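We use cookies to keep you signed in and remember your settings. OK / Manage

Forums > Workbench > Robots and Automation > Can machines do the chores yet?

Topic: Can machines do the chores yet?

potlid_pete wrote:
My sister-in-law told me over dinner that I should hold off on hiring help for our kitchen (I run a small lunch counter in Drerport, 6 tables) because "in a couple years a robot will do all that." She reads a lot of headlines. So I'm asking people who know more than me. Can anything you can buy today put away dishes, close up the food tubs, fold the aprons? I don't mean a dishwasher, I've got one of those. I mean the stuff that happens on either side of the dishwasher, which is where all my time goes.

ratden_shopguy wrote:
No. Hire the help.

Longer version: I work maintenance at a packing shop and we have 3 arms from Potine on the line. They're great! They pick up the same carton from the same spot all day and never complain. Move the carton over by a hand's width and you get a fault light and me walking across the floor with a coffee. Your kitchen is nothing but moved cartons.

Gemechu Derese wrote:
I'd argue with that a little. Fixed arms on a line are old technology and they were never meant for kitchens. The newer work goes at it from the other end — a person does the chore holding a pair of grippers, and the machine learns from what the person did. Nobody types in where the tub is. I've spent a lot of hours with grippers in my hands and I can tell you lids are a great place to start because they look so easy. You have to catch the lid between the two pads, get it square, and push without the whole container skating off. Your fingers do this by feel. Two pads on a gripper don't feel much, so you end up doing it by eye, and the pads take a beating. They fray and then they grip differently than they did last week.
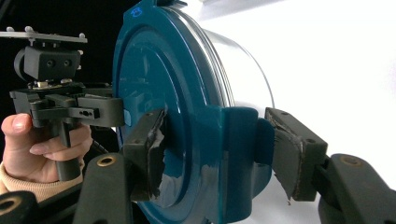

Re: Can machines do the chores yet?

potlid_pete wrote:
OK so a person is doing the chore with the grippers. I hate to be that guy but then the person could just... do the chore?

ratden_shopguy wrote:
Thank you Pete. My point exactly.

Gemechu Derese wrote:
Sure, on that day the person is slower than if they'd used bare hands. Much slower! I'm not claiming it saves anybody time while you're recording. The idea is that you do it again and again with the tub in different places, and the machine gets a wide enough spread of examples to cope with a tub it hasn't met. Whether it copes is a fair question. I'd say sometimes.

mrs_beyene_fan wrote:
Jumping in as someone who folds laundry for a living (hotel, 200 rooms). I saw a towel-folding demo in June and it was impressive right up until I thought about how many towels I'd done in the same stretch. What I want to know is how they handle stuff made of wire, or see-through stuff. Our shelves are all wire racks and half our bins are clear plastic.

Gemechu Derese wrote:
Good question, and those are the nasty ones. Wire mesh is mostly holes, so a finger can slip through or hook on it, and a depth camera gets confused about where the basket wall is. Clear lids are worse, you get bright reflections off the top and you see right through the rest. A table setup for that kind of practice doesn't need much: a mesh basket, a snap-lid food box, a plastic bowl, a gripper in each hand.

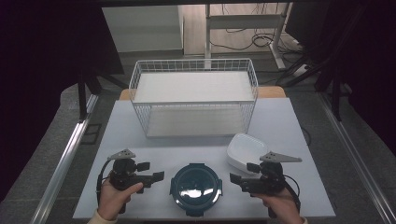

I like bowls in the mix too, because a shallow one tips the second you pinch the rim wrong. With a basket you also have to decide which thing goes in first, and people do that without thinking. Try explaining out loud some time how you pack a drying rack. I tried with my nephew and gave up.

ratden_shopguy wrote:
I'll grant you it's cleverer than what I have on the line. But Pete has to open for lunch. What does he do when it drops a tub of soup? Who does he call? When one of ours went down, the replacement gripper alone was $1137 and we waited on it. A lunch counter can't wait on a part.

mrs_beyene_fan wrote:
$1137 for the gripper?? I could get a lot of towels folded for that.

Gemechu Derese wrote:
No argument there. I wouldn't put one in a working kitchen today either. I only disagree with "no, full stop." For somebody sorting parts at a bench, with nobody standing in the way and nothing hot, I'd try it sooner than you would.

ratden_shopguy wrote:
Parts at a bench, maybe. I'd want to see it run a full shift with no one touching it first, and I mean a real shift, not a clip somebody edited.

potlid_pete wrote:
All right, I've got a kid coming in tomorrow at 3 to try out for the dish station. I'll show this thread to my sister-in-law. Gemechu, if you ever get one that can match tubs to their lids, please message me, I have a whole drawer.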